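Two-arm drawing: pen arm skips on curves when the other arm is holding the paper
Posted in Motion & Control by Gilberto Salazar, 24/07/2024

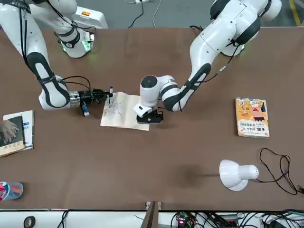 Right arm on the pen, left arm on the paper, partway into a squiggle.

Hi all, long-time reader, first real post. I've got a two-arm setup that draws with a marker, and I'm stuck on something that I think is software but I'm no longer sure of anything.

The way it works now: Plarner plans both arms together as one big group. The left arm goes down and presses on the edge of the sheet, then the right arm gets a list of waypoints from my SVG converter and follows them. The test drawing is 1320 waypoints after conversion. Straight lines come out great. On tight loops I get little gaps in the ink, and sometimes the opposite, a fat dot where the pen seems to sit for a moment. It's worse when the left arm is pressing. If I tape the sheet down and park the left arm, the same drawing is nearly clean (still a dot here and there, but I could live with it).

Things I've tried so far:
Slowing everything to half speed. Fewer gaps, fatter dots.
Telling the pen arm the table is 2 mm lower than it is. Gaps gone, but it wrinkles the paper and I'm scared for the marker tip.
Re-running the hand-eye calibration, twice. No change I could see.

The log prints "time parameterization: segment 206 below minimum duration" and then the same thing for segment 228, and both of those are on loops. I don't know if that's the cause or just noise. I'm on the February build of Plarner with the stock position controller. Anybody been through this? I'd love to not write my own planner, thanks!!

Millard
Had this on a totally different arm. It's your marker. Get one with a softer tip and go slower. Also make sure the table is level. Worked for me.

Édgar Cuervo
I don't think it's the marker, because you said the taped version is nearly clean with the same pen. That's a really useful test, by the way, more people should do that before posting!

I think you've got two problems on top of each other.

The first one is the planning group. When you plan both arms as one group, Plarner gives them a shared clock, so every waypoint gets timed for whichever joint out of both arms is slowest. Your left arm is supposed to be standing still, but if you gave it a pose goal instead of a joint goal, the solver is free to wiggle the elbow a tiny bit between waypoints and still call it the same pose. Now the pen has to wait for an elbow on the other side of the table. That's your fat dots. Split it up: move the left arm down, lock it to the joint values it reads back once it's pressing, then plan the right arm alone with the left one in the scene as an obstacle. Don't skip the obstacle part. Those two grippers are working over one sheet of paper and you really don't want the planner forgetting the other one exists (ask me about my wrist cover).

The second one is the warning. It isn't noise. Your converter puts points way too close together on curves, the timing step can't fit them, and it drops or merges some. If it drops one in a tight loop you cut the corner in joint space, and the tip can come up off the page for a bit. There are your gaps. Resample by distance along the stroke before you plan, and fit a spline through it. I use Coutinho for that, it's a small Python thing and it reads SVG paths directly, so you could throw out your converter.

And then please put the table height back where it belongs! Pushing a position controller into a table is asking for trouble. If your arm has any kind of compliance mode, make it soft in Z only and stiff in X and Y, and let it lean on the paper a little. Same for the left arm, it only needs enough push that the sheet doesn't creep.

Do the group split first and see what the dots do before you touch the rest.

Lastik
+1 to splitting the groups. One thing to add, check whether your paper is moving. If the sheet turns a hair under the left gripper you'll get strokes that don't meet up, and it looks a lot like a planning bug. I draw a small cross at the start and go back over it at the end of the run. If I see two crosses, the paper slid.

I'd leave compliance for last, though. I spent ages tuning mine and it made my lines wobbly until I turned the damping way up. Not sure what the right value is for your arms, sorry.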